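Borkthorpe tool library to open a second day after busy summer

Borkthorpe's tool library will open on Mondays as well as Saturdays from next month, after lending more items in August than in any month since it was set up.

The library, in the former Beker shoe shop on Ukden Street, made 419 loans over the month. Members pay a yearly fee and can borrow hand tools, power tools, ladders and garden equipment for up to a week at a time.

Organiser Rochelle Tuhiwai said the Saturday session had become too crowded, with people queuing on the pavement before the doors opened at 10am.

"We had people coming in for one thing and giving up when they saw the line," she said. "A lot of them work weekends anyway and had been asking for a weekday evening."

The Monday session will run from 5pm to 7.30pm. Items borrowed on a Saturday can be brought back on either day, and the late fee will stay the same.

The library now has 159 members, most of them living in Borkthorpe or the villages along the Ukden road. Pressure washers and hedge trimmers were the most requested items over the summer and both had waiting lists. A second pressure washer has been bought with money from the spring plant sale.

Small tools have also been in demand. Ms Tuhiwai said many of the people joining this year were tenants who had moved into new flats at the Ebrahimi development and needed something to put furniture together with.

"They don't want a drill. They want a decent screwdriver and the right bit for it," she said.

To meet this the library has put together 13 small kits that can be borrowed without a deposit. They include screwdriver bit sets, Allen keys, picture-hanging kits and a set of spanners for radiators and taps. Each one has a card inside listing what should be there when it comes back.

Checking the kits is the job of Torben Wegener, a retired fitter who joined in the spring. He goes through every returned case at the back table before it goes on the shelf, and has asked borrowers to do the same at home.

"It's nearly always one bit that's gone, and it's nearly always still in the screwdriver," he said. "Have a look at the end of the handle before you shut the lid."
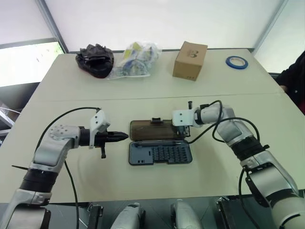 Missing bits are charged at 50p each. Mr Wegener said he would sooner have the bit than the money, as odd sizes are hard to buy singly and a whole new set often has to be opened to replace one. Anyone who finds a stray bit down the back of a sofa can post it through the shop door in an envelope with their name on it.

Member Zewditu Jemal borrowed one of the bit sets to put up a cot and two wardrobes. She said she had kept it for the full week and then bought one for herself.

"I'd been using a kitchen knife on half the screws in the house," she said.

Not everyone is pleased about the longer hours. Pouran Ranjbar, who runs the alterations shop next door, said parking on Ukden Street was already difficult in the early evening and that people loading ladders on to cars had blocked her entrance more than once. She has asked for borrowers to be sent round to the yard behind the building.

Ms Tuhiwai said large items would be handed out from the yard gate at both sessions from the start of the new timetable, and that a sign would go up in the window to tell people where to go.

The Monday session will be run by Wilfredo Tan, who has been helping on Saturdays since last winter. He is looking for two more people to share the desk with him, one to book items out and one to take returns. No knowledge of tools is needed for either job.

A sharpening evening is also planned, when members will be able to bring in chisels, shears and kitchen knives. There will be 14 places and names are being taken at the desk. Blades should be brought wrapped in newspaper or a tea towel.

The library would also like to hear from anyone with a wallpaper steamer, a sack truck or a long spirit level they no longer use. It can't accept petrol mowers, chainsaws or anything with a damaged cable.

New members can sign up at either session and should bring proof of address.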